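Reading Old Obituaries for Family History: Notes for Week Four

Hi all, these are the notes I talk from, tidied up a little. Bring the two clippings you picked last time and a pencil.
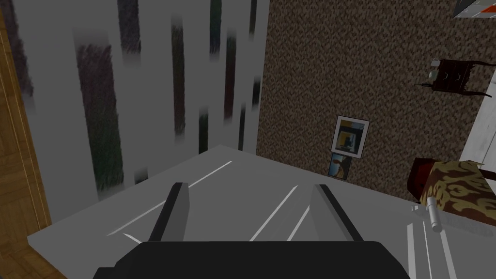 Where we left off

Last week was census pages, and I know some of you are still mad at the handwriting. Obituaries are easier on the eyes and a lot sneakier. A census taker asked everybody the same questions. An obituary was put together by a tired family the night after a death, and sometimes rewritten by whoever was at the desk of the paper, so what you get is part record and part love letter (and now and then a bit of score settling!).

What's usually in one

Name, age, town, place of death. Then schooling, service, work, church or lodge, marriages, survivors, those who went before, and the arrangements. Papers had their own order. The Flatuldale weekly put the pallbearers near the top for years, and I love them for it, because pallbearers are so often nephews and sons-in-law you can't find any other way.

Start from the bottom

I read the survivors first. Write every name down with the town beside it, exactly as printed, even if the spelling makes you wince. "Mrs. Carl So-and-so of Gilbert" gives you a daughter's married name and where she was living that month, and that's two things you probably didn't have when you sat down. Then look at who is missing. A brother who shows up in the mother's obituary and not in the father's may have died in between, or moved away, or quit speaking to people. Don't decide which one yet. Put a question mark and keep going.

Ages and dates

Check the arithmetic every time. I have one from Onusa where the man is 74 in the headline and the birth date further down makes him 73. His stone agrees with the headline, for what that's worth, but the stone was ordered by the same daughter who called the paper. Two sources with one person behind them count as one source. Please underline that.

Also, "passed away Tuesday" means nothing until you know what day the paper came out. Copy the issue date onto your clipping before you do anything else. I have a folder of 168 clippings my aunt saved, and she trimmed the dates off nearly all of them so they'd fit the album. I'm still working through it.

Length and money

Once papers charged by the line, families cut. A short notice doesn't mean a small life or a family that didn't care. Look for a second notice in the town where the person grew up, which often ran free and ran long. My great-uncle got four lines in Nodberg, where he died, and most of a column back home, with his bowling average in it.

Exercise for next time

Take one of your clippings and make two columns. On the left goes anything the family would have known firsthand. On the right goes anything they'd have been told, like the grandparents' birthplace or the ship or the "full-blooded" anything. Then pick one item from the right column and find a record for it. Keep the write-up under 400 words. I mean it this time, I read them all in one evening!

We'll do funeral cards and guest books in November.

3 comments

prairie_kin: The tip about pallbearers just solved my Flatuldale problem. Two of the six were first cousins.

Dot in Gilbert: Do the 400 words include the source list?

tuliproot: I missed class, is the exercise one clipping or both? My tree is up to 3000 people and I suspect half of them came out of the right column.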